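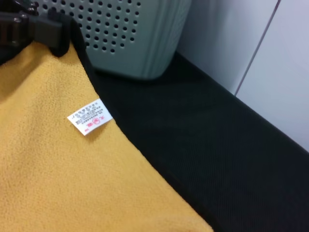
I've come to believe a towel tells you most of what you need to know about itself along its edges, and it took me far too many years of buying on colour alone to learn it. The middle of a towel is easy to love - it's all softness and promise in the shop - but the edge is where it's going to wear first. A golden-yellow one with a black border, like the one I've been fussing over, shows its sewing off plainly, every little bit of yellow fuzz along the join included. I don't mind a bit of fuzz. What I look for is a border that lies along the cloth without puckering, and a label caught properly into the seam, so that it doesn't come away in your hand the first time you tug at it.

My own cupboard at home in Milevham holds 34 towels, a number my family finds very funny, and the oldest came from Busley, the homewares shop that used to be down by the harbour. It has been through the wash at least once a week since my kids were small. The colour has gone from navy to a sort of friendly grey, and both hems are as straight as the day I brought it home.
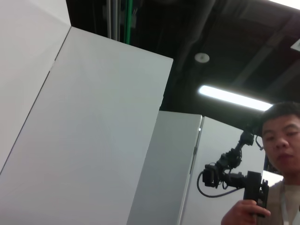
Folding is the other half of it, and people do hold strong opinions. I was brought up on thirds, lengthwise first and then across, with the fold facing out so the shelf looks tidy. My neighbour rolls hers and stands them in a basket, and I'll admit they're easier to grab when you're dripping on the bath mat. Lately I've gone over to rolling the small ones and folding the big ones, a compromise that would have horrified my grandmother.

As for washing, I use warm water, half the soap you think you need and no fabric softener at all. A good shake before they go on the line does wonders for the pile. If a towel has a dark border, wash it by itself the first 2 times, or you may find your favourite white pillowcases have turned the colour of dishwater by August.

Home | Food | Garden | Around the House | Subscribe
88 shares | 2 comments
Contact us | Copyright Cloditz Magazines | Back to top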